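3.2 Serving sizes and the tools used to serve

The second part of the study looked at how much food people put out when they are not asked to measure it. Earlier work on home portions has mostly relied on diaries, in which people write down what they ate and guess the amount. Diaries are cheap to run, but the guesses tend to drift over the course of a week, and people who cook for a family often record the dish and leave out the share. We therefore asked households to serve a meal as usual and then weigh each portion before it was eaten.

Households were recruited in two towns, Skurnar and Perkis, through notices in libraries and doctors' waiting rooms. We received replies from 200 households. Of these, 100 met the conditions set out in section 2, which were that at least two people ate together on most evenings and that one person did most of the serving. The fieldwork ran through May. Each household was given a kitchen scale, a record sheet and a short printed guide. The guide did not mention portion size as the subject of the study, and described it only as a survey of evening meals.

Four foods were chosen: boiled rice, lentil stew, plain yoghurt and stewed fruit. All four are served with a spoon in most homes, and all four hold their shape poorly on a plate, so that the server has few clues to the amount. Bread and meat were left out, as these are usually shared by the piece.

Servers were free to use whatever they had to hand. The record sheet asked for the type of spoon (table, serving, ladle or other), its material and its colour. Plastic spoons were common in homes with small children and were often used for the adults' food as well (Figure 4).

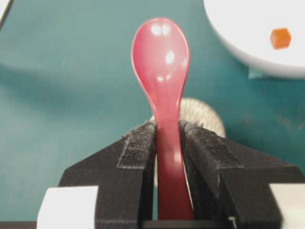 Does a larger spoon lead to a larger portion?

In our records it did for rice and stew, where servers who used a serving spoon put out more than those who used a tablespoon, but the effect was weak for yoghurt and could not be found at all for stewed fruit.

The likely explanation lies in how people decide when to stop. With rice and stew, servers told us they counted spoonfuls, often two or three for each person, and kept to the same count whichever spoon they had picked up. With yoghurt they judged by the level in the bowl. A server who stops at a level will reach it sooner or later with any spoon, and the size of the tool matters only for the last spoonful. Stewed fruit was most often shared out until the pan was empty, and the amount then depended on how much had been cooked.

This fits the account given by Donati in the pilot interviews. Nazareno Donati carried out all 18 of these in the homes of the people taking part, and noted the words they used while serving. Phrases that referred to a count were heard mainly at the start of the meal, and phrases that referred to a level or to the look of the dish came later, during second helpings. Second helpings were left out of the main analysis for this reason and are treated separately in the appendix.

Bowl size was recorded by asking the household to measure across the rim with a paper tape. We did not ask for depth, which in hindsight was a mistake. A shallow bowl and a deep one may have the same rim and hold very different amounts, and several households wrote in the margin that their everyday bowls differed in this way. Colour was also noted, as it has been suggested that people serve more when the food and the bowl are alike. White was the most usual answer for bowls in both towns, and there were too few dark bowls to compare.

Figure 4. Kitchen and table items in plain colours.
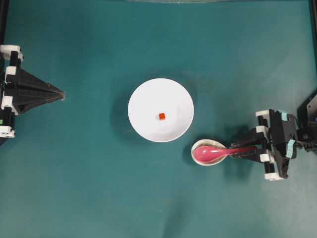 3.3 Missing and doubtful records

Record sheets from 21 households had at least one weight missing. In most cases the missing weight was for a child's portion, which had been eaten before it could be weighed. We kept the other weights from these households and did not fill the gaps. A weight was marked as doubtful if it was more than double the same person's portion of that food on another evening. Doubtful weights were checked by telephone, and were kept where the server could confirm them.

Sanna Prutine Food Survey Group. Page last changed Jan 20, 2001. Contact the group | Copyright | Back to top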